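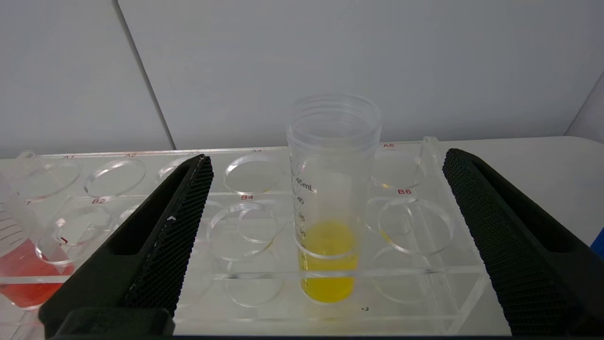
The tube at Zullgate, uncapped, in its clear rack.

NOTICE TO THE HOUSEHOLDS OF HEMMIN

The Water Office received 31 letters in January on the matter of the yellow. Residents are thanked for their patience.

A portion was drawn from the Pruveck well and filled to near the 30 mark. It has stood at Zullgate for five nights. On each of them the night clerk recorded a faint singing, in a key the Office does not recognise.

Households should continue to draw from the Zamemgate pump. Any person who has already drunk from the well and now knows the words is asked to write them down and deliver them to the side door before dusk.

Issued by the Water Office, 28 February 2018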